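How to set up a shared small-parts store

Last updated: February

Search this site Enter keyword Go

This guidance is for departments, workshops and offices within Uvia that keep small items for common use. Small items are fixings, fuses, batteries, adaptors, labels, spare keys, pens, blades and similar goods that are issued without charge and are not individually recorded on the asset register. It replaces the earlier note on stationery cupboards, which should no longer be followed.

The procedure was first written for the Marwood building and has been revised following comments from the Kundberg and Després sites. Local managers may adapt the layout to suit their rooms, but the sections on labelling, reordering and restricted items apply everywhere.

Before you begin

Appoint one store holder and one deputy. The store holder is responsible for the contents list, the labels and the reorder requests. The deputy acts when the store holder is on leave and should be shown the whole procedure, including the ordering form, before the store opens. Names and extension numbers must be displayed at the store itself.

Allow one full morning for the first sort. It is better to close the existing cupboard for that time than to work around colleagues who are taking things from it. A notice should be sent to all staff in the building a week beforehand, asking them to return any surplus items held in desks, lockers and vehicles. Marwood received two full crates of returned stock in this way, much of it battery packs and unopened cable ties.

You will need:

Storage units with removable drawers
A label printer, or plain card and a permanent marker
Shallow trays for sorting
A waste bin and a separate container for used batteries
A copy of the contents list template (form K4)
A clear table or bench large enough to spread the trays out

Step 1. Empty and sort

Take everything out of the existing cupboard. Do not sort on the shelves. Lay the trays on the table and place items in them by use, so that things needed for the same task are kept together. Screws, wall plugs and washers form one group; fuses and plug tops form another; adhesive hooks and mounting strips a third. Sorting by supplier or by packaging size has been tried and is not recommended, as staff who come to the store usually know the job they have to do and seldom know who made the part.

Items that cannot be identified should be put in a single tray marked "Query". The store holder should invite colleagues from maintenance and IT to look through this tray within two weeks. Anything still unclaimed at the end of that time may be disposed of.

Check dates as you go. Adhesives, sealants, first-aid consumables and many batteries carry an expiry date, and those that have passed it must be removed. Leaking or swollen batteries must not be placed in the ordinary battery container. Put on gloves, move them to the metal tin held by the building manager and report the matter on the same day.

Step 2. Decide what to keep

A shared store is not intended to hold everything. As a general rule, keep an item if it has been asked for in the past year and if waiting for a delivery would hold up someone's work. Items that meet neither test should be offered to another site before they are thrown away. The transfer list is managed by Nesma El-Sayed in the purchasing office, and entries stay on it for a month.

Set a maximum quantity for each line. Bulk packs appear to save money, but in a store of this size they take up space needed for other goods. For common screws and wall plugs, a maximum of 300 of each size is sufficient for most buildings. For fuses of each rating the maximum is 50. Stock above these levels should be sealed, dated and kept in the main stockroom.

Step 3. Choose and place the storage

Units with clear drawers are preferred for loose items, because the contents can be checked without opening every drawer. Solid-fronted units are acceptable where a sample of the item is fixed to the outside. Open tubs should be used only for goods too large for a drawer.

Place the unit on a firm, level surface at a height between the waist and the shoulder. Units that stand on a bench should be pushed well back from the front edge. Tall units, and any unit fitted to a partition, must be fixed by the maintenance team and must not be put up by staff. Heavy items such as padlocks and coach bolts go in the lowest row.

Leave enough clear space in front of the unit for a drawer to be lifted out and set down. This point is often overlooked. At Kundberg the first unit was placed behind a franking machine, and drawers could be opened only halfway. It was moved after a month, and complaints about spilled contents stopped.

Good lighting is necessary. If small markings cannot be read comfortably at the unit, ask for a task lamp.

Step 4. Fill the drawers

Put one type of item in each drawer. Where there are more types than drawers, use dividers, and never mix two sizes of the same fixing in an undivided space. Drawers should be filled to no more than two-thirds of their depth, so that they may be carried without spilling and so that a hand can reach the bottom.

Arrange the drawers so that related goods are next to each other and sizes increase from left to right. Leave several drawers empty at the end of each group. New lines will be added over time, and moving a whole row to make room for one of them causes confusion for weeks afterwards.

Keep the original packaging for any item with safety information or a fitting diagram. Cut out the relevant panel and lay it flat at the back of the drawer, behind the stock.

Step 5. Label every drawer

Labels must be in plain words. Give the common name first, then the size, then the stock code in smaller letters. "Wall plug, 6 mm" is correct; the code alone is not. Use capital letters only at the start of the label. Letters should be large enough to be read from a normal standing position.

Fix the label to the lower part of the drawer front so that the contents remain visible above it. Put a matching label on the inside back wall of each space in the unit. When two drawers have been taken out together, the matching labels allow each to be returned to its own place.

Thiện Giáp, store holder at Després, has found that a coloured dot for each group is helpful to new staff. Sites may use coloured dots if they wish, provided that red is kept for restricted items.

Step 6. Set reorder points

Decide the lowest level each line may reach before more is ordered. For most goods this will be the amount normally used in the time it takes a delivery to arrive, with a small margin. Place a reorder card in the drawer at that level. The card carries the name of the item, the stock code and the quantity to order.

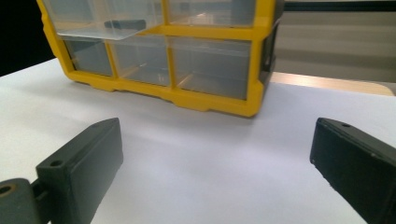
Anyone who uncovers a reorder card should take it out and place it in the tray beside the unit. They are not expected to complete a form. The store holder empties the tray at 9.30 each morning and sends the requests to purchasing in a single message. Once an order has been placed, the card is kept in the "On order" folder until the goods arrive, and is then returned to the drawer beneath the new stock.

Orders below the minimum value set by the supplier will be held by purchasing until they can be combined with others. Where an item is urgent, state this clearly and give the job number.

Step 7. Restricted items

Blades, spare keys, solvents and lithium batteries must not be kept in an open store. They are to be held in a locked cabinet and issued by the store holder or deputy, who will enter the name of the person and the purpose in the issue book. Keys must be signed for on issue and again on return.

Contractors may take items from the open store only when accompanied. Restricted items are not issued to contractors in any circumstances. They should be referred to the building manager.

Step 8. Review the store

A short check should be made once a month. The store holder looks along each row, returns misplaced items, replaces damaged labels and confirms that every drawer has either stock or a card on order. In a store of ordinary size the check takes around 50 minutes – less where users have been careful.

A fuller review is carried out every 6 months. At this review the contents list is compared with the drawers, expired goods are removed and lines that have not been used are considered for transfer. The revised list is sent to Dwight Kowalchuk, who keeps the master copy for all sites. Lists should be sent even where there has been no change.

Common difficulties

Items put back in the wrong drawer. Provide a small returns tray next to the unit and ask staff to use it whenever they are unsure. The store holder will put the contents away.

Reorder cards going missing. Cards are easily carried off with a handful of stock. Use a bright, stiff card that is slightly wider than the goods, and keep a spare set.

Drawers that stick. Remove the drawer and check for a loose item beneath it. Do not use oil or polish. If the runner is cracked, report it so that the unit can be replaced under the supply agreement.

Private stocks building up in offices. This usually shows that staff have found the store empty in the past. Review the reorder points for the items concerned before raising the matter with the staff themselves.

Forms and contacts

Form K4 (contents list) and form K7 (transfer request) are held on the shared drive in the Stores folder. Printed reorder cards may be requested from Yurii Stasiv at Marwood. Questions about this guidance, including requests to vary the maximum quantities in Step 2, should be sent in writing to Siv Halvorsen, Facilities Standards, and will be answered within five working days.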